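Coloring Your Hair at Home Without Tears
Speaker notes, Mendes Library community room, 19/10/2019

Before I start

Get the water jug filled. Put the swatch ring on the front table so people can handle it while they find a seat. Ask whether the folks in the back can hear me, and then really wait for the answer this time.

Welcome

Good morning, everybody, and thank you for giving up a piece of your Saturday to come and talk about hair with me. I have been doing color for 19 years now, most of them at Boreck, the little salon across from the bakery in Gremel, and I see a couple of you who have sat in my chair, so hello, and your hair looks lovely.

People are sometimes surprised that a colorist would come out and teach folks to do it at home. Well, I started at home too. My mother had a kitchen chair with a towel over the back, and I did her roots every five weeks from the time I was fifteen. I wasn't very good. There was a winter when she had a stripe over her left ear that looked like a racing car, and she wore it to church anyway and told everyone who had done it.

So this is a friendly talk. If you've had a color go wrong, I would love to hear about it at the end.

Ask the room: who has colored their own hair before? Who has done it and regretted it by bedtime? (Let them laugh, let them tell one or two stories. Don't let it go past five minutes, I did that at the last one and had to skip the whole gray section.)

Picking a shade

The box lies a little. I don't mean that in a mean way. The woman on the front has had her hair lit by professionals, and she very likely started from a different color than yours. Turn the box around and look at the little chart on the side or back, where it shows your starting color and what you can expect to end up with. If your starting color isn't on that chart at all, put the box back on the shelf.

Stay within two shades of what you have now. I know, I know, it's not exciting. But color out of a tube behaves itself when you ask it for small things. Going darker is easier to do than going lighter and a good deal harder to undo, so if you can't decide between two browns, take the lighter one home.

Hold up the swatch ring. Show warm next to cool. The one I always pass around is Rasalel 917, a soft beige, and people see it completely differently depending on where they sit in the room. Have somebody carry it over to the window and then back under the ceiling lights. Your bathroom bulb is doing the same thing to you every morning, so do your choosing in daylight.

One thing color will not do is lift out old color. If you have dark dye on the lengths already and you put a lighter dye on top, you will get light roots and dark lengths. I fix that one almost every week. (Somebody will ask about color removers. Say yes, they exist, read the whole leaflet, and come in for a chat first if the hair is past your shoulders.)

The patch test

I'm going to be a bit of a nag here. Do the patch test. Do it every single time, even with the same brand you've used for years. Follow what your own leaflet says about where to put it and how long to wait, which is usually two days. If it itches or burns or swells up, wash it off, don't use the product, and talk to your doctor or pharmacist.

I had a client who skipped it because her sister used the same one. Her sister was fine.

While you're waiting on your skin, do a strand test as well. Snip a few hairs from underneath, at the nape, tape them together at one end, and color them. You'll know more from that little strand than from anything I can say up here.

Getting set up

Old button-front shirt, so you don't have to drag a collar over a head full of dye. Old towel. Gloves, and a spare pair, because the ones in the box split. A plastic or glass bowl and a brush if you're mixing a tube color, and never anything metal. A timer you can hear from the next room. Four clips. Petroleum jelly for the hairline and the tops of the ears, please don't forget the tops of the ears.

Put all of it out before you open a single thing. Have you ever tried to get a lid off a jar with dye on your gloves? My bathroom door still has a thumbprint on it.

Don't wash your hair that morning. The day before is nice. Skip the heavy conditioner when you do.
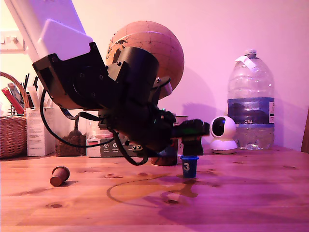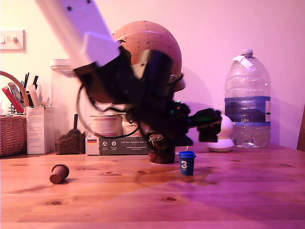
Putting it on

Part the hair in four, forehead to nape and then ear to ear, and clip each piece up. It doesn't have to be neat. Mine never is when I do my own.

If it's your first time and you're going darker all over, your leaflet will tell you whether to start at the roots or the lengths. If it's a touch-up, please only put it on the new growth. Pulling the color through to the ends every month is how people end up with ends that look almost black and feel like straw.

Start where you have the most gray. For most of us that's the temples and the part line, though mine came in at the back first, so go figure. Take thin sections, about the thickness of a pencil, and lay the color on instead of scrubbing it in. Then go around the hairline last, where the hair is fine and grabs fast.

Set your timer when the last section is done, unless your box says different. Then leave it alone. Make a cup of tea, sit on a towel. Do not add ten minutes "to be safe." I can't tell you how many phone calls at the salon begin that way.

(Demo on the practice head goes here if we're on time. If we're running behind, just show the four sections and the pencil-thick slice and move along.)

Rinsing

Lukewarm water, and add a splash first and rub it around before you really rinse. It loosens the color at the hairline and saves you scrubbing your forehead. Rinse until the water is clear, and then use the little conditioner that came in the box. Those are very good, by the way. I have customers who wish they could buy them by the gallon.

Let it dry before you judge it. All hair looks darker wet. Please don't cry in the shower over a brown you'll be happy with by lunch.

A word about gray

I have three things I always say about gray hair, and I'll try to keep it to three.

First, it can be stubborn, and you may need the full time on the box. Second, you don't need to match what you had at twenty-five. Skin changes too, and a shade softer is usually kinder around the face. And third, you're allowed to stop. I've helped plenty of people grow theirs out, and there are ways to blend it so you don't spend a year in a hat. We'll have a separate morning on growing out gray in March, and there's a sign-up sheet by the door.

Keeping it nice

Wait a couple of days before your first shampoo. Wash a little less often than you did before, if your scalp will put up with it. Cooler water, a shampoo made for colored hair, and a hat when you're out in strong sun. If you swim, wet your hair with tap water before you get in the pool and work some conditioner through.

Reds fade the fastest. I love a red, I was one for years, but you have to want the upkeep.

When to come and see us

Come in if you want to go a lot lighter. Come in if you've used henna, or if your hair is breaking, or if you've colored it twice this month already and don't like it. Please don't put a third color on top at eleven at night. Tie it up, go to bed, and call in the morning. We have seen it all at Boreck and we won't scold you.

Questions

Leave 20 minutes. The ones that always come up:

Can I color while my scalp is sunburned or scratched? No, let it heal.

Can I save the leftover mix? No, throw it out. Don't screw the cap back on the bottle, either, it can build up pressure.

How do I get it off my skin? A bit of oil on a cotton pad, then soap. It fades in a day or two.

How many boxes for long hair? Two if it's past your shoulders or very thick. Keep the receipt and take back the one you don't open.

Handouts

I had 300 printed, so please take one for your neighbor and another for your sister. The shopping list is on the front and the timing chart is on the back, with space to write down the shade you used and the date. Do fill that in. Six weeks from now you'll be standing in the aisle looking at fourteen browns and you'll be glad of it.

Collect the swatch ring before people leave!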